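Rurano Pub Quiz Archive: data card

Every question set we could recover from the Thursday quiz at the Rurano, typed up in one place and in nearly one format.
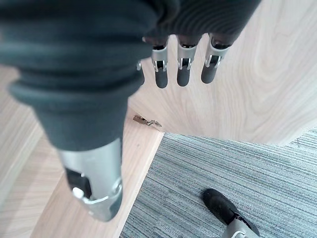

The archive started as a shoebox. It is now a folder of plain CSV files, an improvement in every respect except that you could sit on the shoebox.

Last updated: Monday, July 13, 2020
Maintainer: Chenxi Xia
Version: 3

What you get

questions.csv holds one question per row, with its round, its position in the round and the answer as read out on the night.
disputes.csv holds the arguments. It is the larger file.
rounds.csv lists round titles, including the three separate rounds called "Potluck" that share no theme with each other or, in one case, with themselves.

The sets cover 21 months of quizzes. Of those months, 18 are complete. The other 3 have gaps, mostly in the summer, when the quizmaster wrote questions on beer mats and the bar staff treated them as beer mats.

Columns in questions.csv

set_id: a short code. The letter is the quizmaster, the number is the order in which I found the paper. It tells you nothing about the date. I regret this.
round: free text. "Sport", "sport" and "Sprot" are the same round.
question: as written, spelling included.
answer_given: what was read out and marked as right.
answer_checked: what a reference book says. Blank means I haven't looked, or I looked and got interested in something else.
picture_round: yes or no. The picture sheets themselves are not in the archive. A row reading "Who is this?" with the answer "a badger" is working as intended.

How it was typed

By hand, by me, from paper. I tried scanning software on the first few sheets and it read "capital of Peru" as "capita! of Pew", so that was the end of that. Where the handwriting beat me I put [?]. Where it beat me and I had a good guess, I put the guess and then [?], and you may judge my character accordingly.

Brivetti, Haruna and Wundel in the team column of disputes.csv are teams. They change their names often, usually for the worse, so I have kept each under its first printable one. Wundel is behind most of the complaints about geography. Haruna has never disputed anything and has never won, and I leave any link between the two to better statisticians.

Known problems

Some questions have expired. Anything beginning "Who is the current" should be handled with tongs.
The music round lists only titles and artists. Whoever wrote "the one that goes da da dum" did not leave further notes.
Two quizmasters used the same set of general knowledge questions a fortnight apart. I kept both copies, as the answers differ.
Tie-breakers are stored as ordinary questions in a round called "TB". Closest answer wins, so answer_given is the true figure and the guesses are lost to history.

Using it

Run your own quiz with it, by all means. Check the answers first, especially in Science, where answer_given and answer_checked have drifted some way apart. If you publish a set, say where it came from so that people know whom to shout at.

Corrections

Send the set_id, the question and your source. "Everyone knows that" has been offered as a source before and can be found, at length, in disputes.csv. I go through the pile in August and add whatever survives to the next version.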